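Notebook: service dates, Releo rule set
31 Aug 2025

Carrying on from the March entry on deadline calculation. Purpose of this session: find out why Releo and the hand-worked sheet disagree on deemed service for the Sitthichai tenancy files, and decide which is right before Rattana Chaiyaporn's group starts drafting defences from the calculated dates.

Set-up as before. Input is the cleaned service log, 234 entries, one per document served. Each entry has method (post, by hand, email, left at address), date of dispatch, time of dispatch where known, and the name of whoever signed the certificate of service. Output is a deemed date of service and, from that, the last day for a response. The hand-worked sheet was done by Ostap Zinchenko without sight of the Releo output. Neither of us changed the source log during the run.

Terms, so that the columns make sense later:

Dispatch date - the day the step was taken (posted, handed over, sent).
Deemed date - the day the rules treat the document as served, whatever happened in fact.
Response date - last day for filing, counted from the deemed date, with the deemed date itself left out.
Business day - as in the court rules loaded in the configuration, with the holiday table attached.

Ran the full log once with default settings, exported, then ran it again with the holiday table reloaded from the saved copy. The two exports are identical line for line, so the holiday table is not the cause. I had expected it to be.

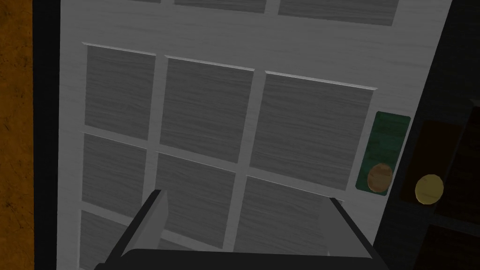 Mismatches by method

Post: no mismatches. The hand sheet and Releo agree throughout, including entries posted just before a public holiday.

By hand: four mismatches, all with a dispatch time within a few minutes of the afternoon cut-off. Releo treats a time exactly on the cut-off as late. Ostap treated it as in time. The wording in our rule set is "at or before", so the hand sheet is right and the comparison in the code should include the cut-off itself. Small fix. I have noted the line but not changed it yet, as I want a clean run to compare against.

Email: mismatches here too, but of a different sort. Where the dispatch time is blank, Releo fills in midnight at the start of the day, which makes everything in time. The hand sheet leaves the deemed date open and marks the entry "query". Filling in midnight is the worse choice. A blank time tells us nothing, and an early deemed date followed by a firm response date looks far more certain than it should.

Left at address: agreement on the dates, but two entries have a certificate that gives a different address from the claim form. Releo does not check addresses at all. I don't think it should start now, but the entries need a flag that a person will see on the printout.

Counting the response period

Checked separately from the deemed date, using Ostap's deemed dates as fixed input so that errors upstream did not carry through. Releo leaves out the deemed date and counts the last day, as it should. Where the last day falls on a day when the court office is closed, it moves to the next day the office is open. Agrees with the hand sheet in every case.

One oddity. If the period is short (the urgent applications), non-business days are meant to be left out of the count altogether. The setting exists but is stored per matter, not per document. A matter containing both an urgent application and an ordinary claim takes whichever setting was saved last. The Staladell matter is like this and the calculated date there should not be relied on. I have written to Rattana to say so and have marked the front sheet of the file.

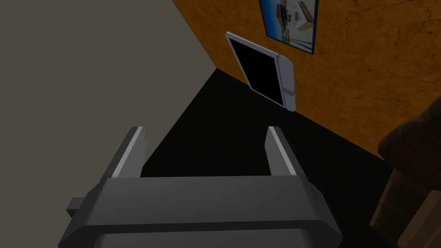 Notice periods are the awkward part of the rule set and I spent some six hours on them. For a possession notice there is an earliest day on which the claim may be issued, counted forward from service, and a latest day, after which the notice can no longer be used. Releo works out the two separately and never compares them. The usable window is what lies between, and a late deemed date pushes up the near edge while the far edge is fixed by the date on the notice. I drew it in the margin as two uprights, with the usable days as the gap between them. In most files the gap is wide. In the Ulwood file, once the deemed date is corrected, the near edge passes the far one and there is no day left on which to issue. Releo still prints both dates, with no warning. This needs a check that the first is not later than the second, and a plain message if it is.

Worked through the Ulwood dates again by hand from the original certificate and got the same result. Ostap to repeat from the scanned notice without looking at my figures. If he agrees, the fresh notice question goes to the supervising solicitor and is out of our hands.

Things not tested

Service outside the jurisdiction. There are no such entries in the log.
Service on a solicitor who has not confirmed authority to accept it. The log has no field for this. Probably needs one.
Orders that vary the time for service. These are typed into the notes column in free text and Releo ignores the column.

Changes to make, in order

1. Cut-off comparison to include the cut-off time.
2. Blank dispatch time to give "query" and no response date.
3. Business-day setting moved from matter to document.
4. Window check on notices, with message.
5. Address flag on the printout.

Items 1 and 2 can go in together. Item 3 changes the stored format, so export everything first and keep the old copy in the dated folder. Rerun the whole log after each change and compare with the hand sheet, not with the previous output - the previous output is wrong in known places and a match with it proves very little.

Hand sheet is saved next to the exports. Ostap's pencil marks on the paper copy are his second pass and take priority where the two differ.

Related entries
Holiday table: sources and how to reload
Certificates of service: fields we record
Short periods and business days
Notes column: orders varying time
Printout layout, front sheet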